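Los consejos siguientes sirven para ordenar en casa la documentación de participaciones en empresas no cotizadas: acciones heredadas, participaciones de una sociedad limitada, planes para empleados. El método es el mismo en todos los casos. Lo que cambia es el volumen de papel.

## Separar propiedad y voto

El error más frecuente es anotar un solo porcentaje por sociedad. Conviene llevar dos columnas: la parte del capital y la parte de los derechos de voto. En Grustura, por ejemplo, las acciones de clase B cobran dividendo pero no votan, y quien tenga 454 títulos de esa clase figura en el libro de socios sin influir en la junta. Si existe un pacto de sindicación, se añade una tercera columna con el nombre de quien ejerce el voto.

- Una fila por clase de acción, aunque el emisor sea el mismo.
- Número de títulos, nunca solo el porcentaje. El porcentaje caduca con cada ampliación.
- Fecha de la última escritura consultada.

## Carpeta física

Un archivador de palanca por sociedad, con separadores en este orden:

1. Escritura de constitución y estatutos vigentes.
2. Ampliaciones y reducciones de capital.
3. Pactos entre socios y sus anexos.
4. Actas de junta y convocatorias.
5. Certificados de retenciones y dividendos.

Los estatutos derogados van a una funda aparte, al final, con la palabra «DEROGADO» en la primera hoja. No se tiran: un canje antiguo solo se entiende con el texto que regía entonces. Las escrituras no se perforan. Se guardan en funda de polipropileno; el PVC blando se adhiere al tóner con los años.

Benvinda Ramalho, que llevó la secretaría de Plamum, recomienda una hoja de portada con el resumen de cada operación en tres líneas. La suya ocupaba 10 páginas al cabo de los años y seguía siendo lo primero que pedía el asesor.

## Copia digital

Escanear a 300 ppp en escala de grises, en PDF con texto reconocido. Un archivador lleno da unas 900 páginas; con alimentador automático es trabajo de una tarde. Nombre de archivo: año, sociedad, tipo de documento. Antes de pasar las hojas por el alimentador hay que quitar todas las grapas y airear el taco por los cuatro lados.

Dos copias, una de ellas fuera de casa. Comprobar en julio, coincidiendo con el cierre de las juntas ordinarias, que ambas se abren.

## Superficie de trabajo

Para clasificar hace falta una mesa despejada y una base mate que no deje resbalar las fundas. Un paño grueso cumple bien. Se retira antes de firmar nada – el bolígrafo atraviesa el papel si debajo hay tela blanda.

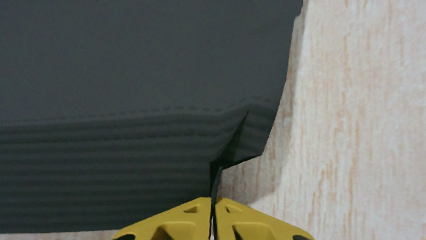 ## Cuando la sociedad se convierte en holding

Si la empresa operativa pasa a depender de una matriz nueva, los títulos suelen canjearse. Pasos:

- Abrir carpeta para la matriz y dejar la antigua cerrada, con una referencia cruzada en la portada.
- Anotar la ecuación de canje tal como figura en la escritura, sin redondear.
- Conservar el coste de adquisición original. En el canje de Nyberg por Plekent, Joaquim Guerreiro recibió 188 acciones de la matriz y tuvo que reconstruir el precio de compra a partir de extractos bancarios.
- Revisar si los pactos entre socios se trasladan a la matriz o se extinguen. Si el documento no lo dice, preguntar por escrito y archivar la respuesta en el separador 3.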